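Nolline twin-arm table cell

Light handling for canteens, staff kitchens and small packing rooms. In stock at Jisbridge. Page updated 11/25/23.

Two arms, one table, a gripper on each. Does the dull part of the washing-up round: trays, cups, racks. Your people do the rest. Not a replacement for a kitchen team and we don't sell it as one, see Staffing further down.

What it handles
Cups, light plastic and smaller the better. Wire racks. Trays. Plates if they're not stacked high. No knives, no glass, nothing full. Payload limit is 3 kg per arm and that includes whatever is in the thing you're lifting.

The table
Comes bare. Cover it with brown paper and mark it out with blue tape, any width that suits your stuff. Cells don't need to be perfect, the arms are taught to positions and the tape is for the person loading so they know where to put things down. Paper gets changed when it's scruffy. Cheap, quick, any shift can do it.

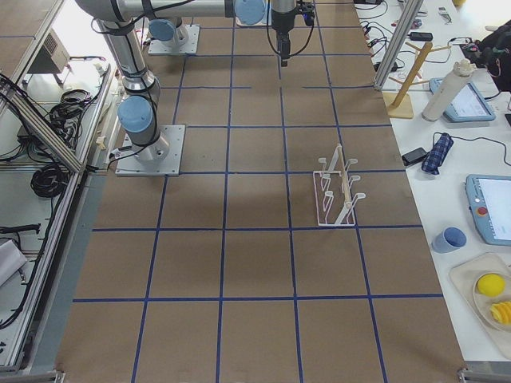

Dish rack set in its cell, teach pendant on the side table.

Keep a second table next to it. Everyone ends up needing one. Pendant lives there, within reach, with the red stop button facing whoever is on. Brief new starters on the stop button before anything else please.

Fixing down
Each arm bolts to its own square metal plate. Plate bolts to table. Two people to lift, one to do the bolts up. Leave room behind for cables, more than you think, and strap them along the arms or they droop into the work.

Loading
Tray goes down on the right, cups upright, mouths up. Rack on the left. Colours don't matter to the arms but the Bangera kitchen sorts by colour anyway so the staff can see at a glance what's missing.

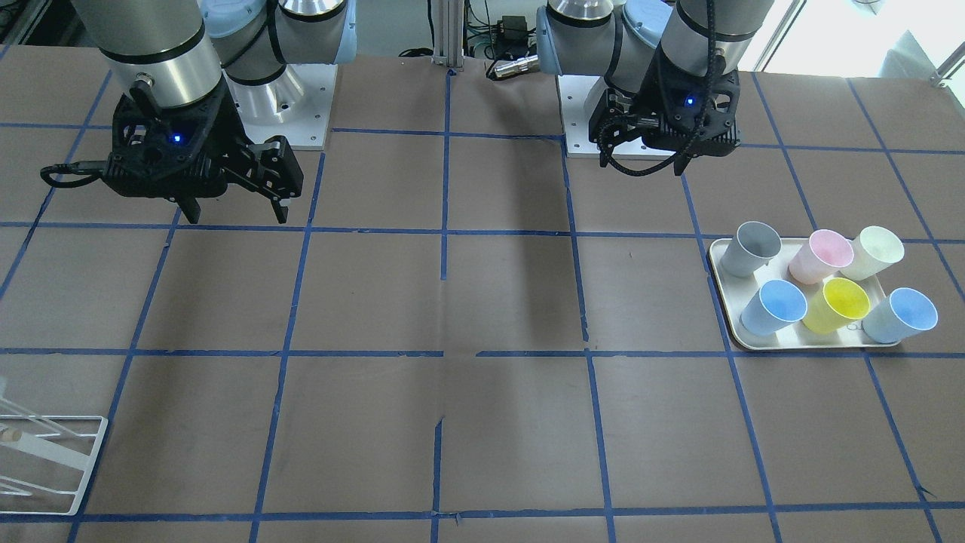
Six cups and the tray, both grippers hanging above the table.

Lights on the grippers are blue. Check you can see them from the loading side, strong daylight can wash them out so think about which way round the table goes if you've a big window.

Staffing
The question we get most. At Bangera nobody's hours were cut. The cup round used to take 80 minutes out of the afternoon and was the job people swapped to get out of. Now one person loads, keeps an eye, and gets on with prep alongside. Sore wrists come up less at handover. Grumbles too: it's slower than a quick pair of hands, and someone has to be trained to re-teach it when the crockery changes. Plan for that. We'd say train 3 people so holidays are covered, they found this out in July.

Talk to your staff before it arrives, not after. The Plustinside site didnt and spent weeks putting it right.

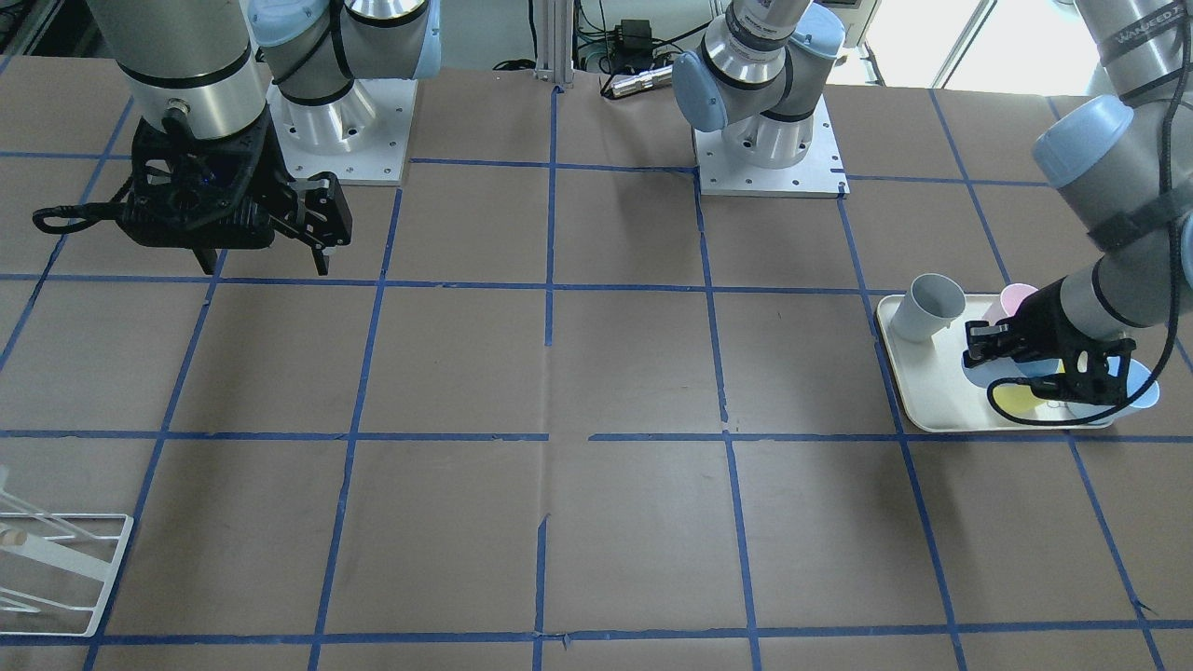

Gripper down among the cups, second arm over the paper.

Cups that tip
They do sometimes. Plastic ones especially, there's no weight in them. Stop, stand it up, start again. Don't reach in while its moving. If the same cup keeps going over, re-teach that position or space them out more.

In the box
Two arms with grippers, two base plates, bolts, teach pendant, cable straps, printed quick guide. Table, tape and paper not inlcuded.

Prices
Hire: £470 a week, four weeks minimum.
Set-up visit: £125, one visit, includes first teaching session.
Extra training session: £80 per person.
To buy, ask for a quote, depends on the table and how far we're driving.

Returns
Unused only, plates undrilled. Hire kit goes back wiped down, pendant in its own bag.

Questions to the Jisbridge sales desk, quote "Nolline table cell" so it goes to the right tray.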